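Clultdale Carpet & Fabric Care — Service Desk
Job: Istlow office, upper floor
Status: Closed (sort of)
Opened by: Maksym Yatsenko
Assigned to: Zakhar Yurchenko

April 30, 2022, morning
Client reports a brown ring has returned in the hallway carpet, same spot as January. Client also reports being "a bit over it." Fair.

Update, Zakhar
Attended. Ring is the size of a dinner plate, colour of weak tea. Classic wicking: the spill is in the underlay and comes up for air every time the pile dries. Pile pH fine. Extracted with plain water, two slow dry passes. Left the air mover on low.

Update, Zakhar
Ring back by lunch. Checked the Durnis extractor and found the vacuum gauge reading well under normal, so we'd been putting water in with great enthusiasm and taking very little out. Recovery tank lid seal was seated upside down. I have my suspicions about who reassembled it, and he's assigned to this ticket.
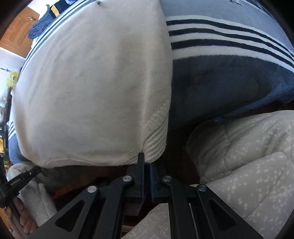
Cream knit on blue plush, ribbed section at lower right.

Update, Maksym
Reseated seal, suction normal. Please note the pressure dial goes up to 600 and was found at 600. Carpet wants 100. The higher setting is for tile, and for people who dislike underlay.

Update, Zakhar
Noted. Flooded the spot on purpose this time, 30 minutes dwell, sub-surface extraction with the Ruotsalainen claw until the sight glass ran clear. Weighted towels over the top. Client asked if the towels were included. Told her they were on loan.

Update, Maksym
Towels lifted. They're brown, the carpet isn't. Client is happy and would like a quote on the stairs. Leaving the follow-up open until the underlay is dry right through — Zakhar to collect the towels and the air mover, and to put the lid on the right way up.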